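How to Start a Fan Page for a Model or Actor You Love
By Shoshana Oyelaran

I've run a fan page since I was at college, and it's still my favourite way to spend a Monday evening. If there's a model or screen star whose career you could talk about for hours (I know you're out there!), you can have a page of your own up by the weekend.

1. Pick one person and one period
Don't try to cover a whole career at once. My first page, Juhász, only dealt with one actress's catwalk years before she went into films, and it had 50 readers within a month. I was thrilled!

2. Choose your look
Go bold if you like bold. Big florals, hot orange, huge lilies, whatever suits your star, then keep the writing area plain so people can read it.
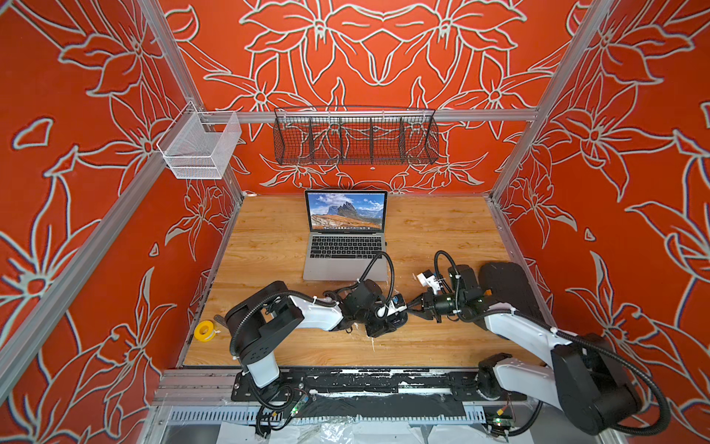 3. Build a timeline
Start with magazine covers, as they're dated and easy to check. Add campaigns next, then film and television parts. I keep mine in a simple spreadsheet with a column for where I found each fact. It has 656 rows now and I still get excited adding a new one.

4. Write the biography
Keep it short and use your own words. Born where, spotted how, first big job, first acting role. If two interviews disagree, say so and link to both. Leave out home addresses, children's schools and anything about health that the person hasn't talked about in public.

5. Ask before you use photographs
Press photos belong to somebody, and a polite email goes a long way. I've written to nine photographers and most of them were lovely about it. While you wait, pattern and colour will fill a page nicely.

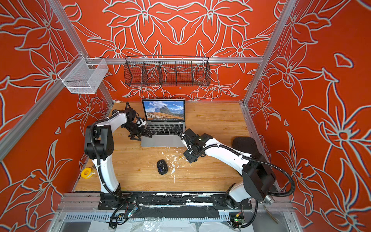 White-outlined lilies on orange, side walls and back.

6. Tell people it's there
Post in the forums where fans already chat, and answer every comment in the first few weeks. My newer page, Illon, went up in July and has had more than 2,708 visits, nearly all from one thread about nineties runway shows. Do send me your link when yours is live, I'd love to read it!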